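Checking display phones at Moltden: power, screen, frame and the table they sit on

Bimum checks and resets display phones, the units that sit on shop counters with their screens lit through opening hours. The firm moved its checking room to Moltden in September and processes 3000 phones a year there. We spoke with the room's supervisor, who asked to be identified by job title only, about furniture, lighting and the order of work.

The room is small. The supervisor described the layout as one wooden table against one white wall, with the power brought up onto the tabletop.

"We had height-adjustable benches at the old address," the supervisor said. "They moved when you leaned on them. A plain table of a fixed height is better for this. You are looking at reflections in glass, and the glass has to hold still."

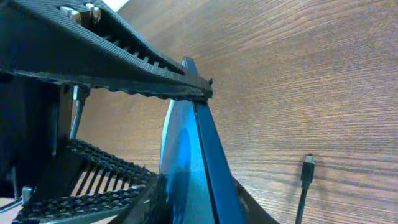

Photo: Bimum

Each phone is logged in Vatus, the firm's stock record, before anything is switched on. The entry takes the model, the color, the shop it came from and the reason for return. The most common reason is a screen fault. The second is a charging fault, and according to the supervisor a large share of those are cable faults recorded against the wrong item.

"A shop reports that the phone is dead. We put it on our own lead and it charges. So the lead in the shop was worn, or it was half out of the port. We still run the full check, since the phone is here anyway."

The full check has three stages: frame, glass and display. The frame is looked at first, with the phone flat and the screen up, then along each edge. Colored metal frames show wear sooner than dark ones, in the supervisor's experience, and the corners go before the long sides. Any mark longer than 2 millimeters is entered in the record. Shorter marks are left out.

Asked about the choice of a white wall, the supervisor said it had come with the room and had been kept.

"It reflects evenly. A window behind the table would put a bright rectangle across every screen. The wall has picked up scuffs and I would like it repainted, but they don't show in the glass."

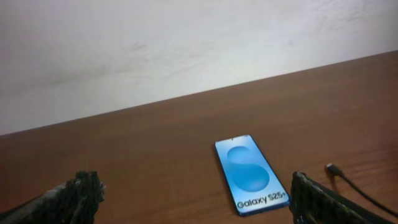

The table surface is less satisfactory. Wood with a sheen throws back some of the ceiling light, and a phone placed in the brightest part is harder to read than one placed toward the side. The supervisor has tested a gray cloth and a rubber mat. The cloth left lint in the ports. The mat gripped the phones well but marked the backs of two pale units, and it was withdrawn.

"For now the table is just the table. We wipe it at the start of the day and again at the middle. Grit is the thing to watch for. One grain under a glass back and you have made the fault you were looking for."

The display stage takes the longest. Screens are set to full brightness and shown a sequence of light and dark fills, then a still picture, then the shop's own start page. The supervisor looks for uneven color, faint leftover shapes from pages that have been showing for months, and dark spots near the camera opening. A phone is also viewed off the table, at a slant, to see whether the color shifts with angle.
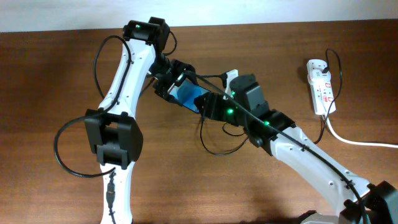 Phone held at an angle above the table, screen lit blue.

Blue fills are useful for this, the supervisor said, because aging in the panel tends to be visible there before it is visible in white. A unit that passes on blue and fails on white is rare enough to be checked a second time.

Phones that pass are left on charge with the start page showing. The period is 8 hours. A shorter period was tried at the Yeom site and let through units that shut down once they were back on the counter.

"People want to cut the soak time because nothing seems to be happening. That is when the battery faults come out. The phone gets warm, the level drops while it is plugged in, and you would have missed it."
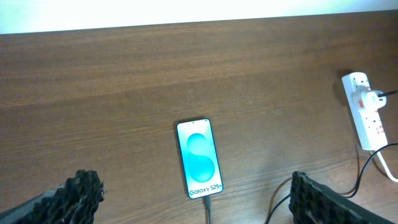
Cable routing is kept simple. The lead leaves the bottom port and runs straight toward the near side of the table, so that there is no sideways pull on the connector. The supervisor prefers a power strip on the tabletop to one on the floor, mainly for access to the plugs.

"On the floor you are kneeling down to find out which plug belongs to which phone. Up here you follow the lead with your eye."

The strip takes three-pin plugs. Each charger is labeled with a number that matches a field in Vatus, and a charger that appears in two failed soak tests is taken out of use.

Two changes are planned. The first is a matte finish for the table, to be tried on one half only. The second is a dimmer on the ceiling light. The supervisor has asked for both to be done in the same week so the room closes once.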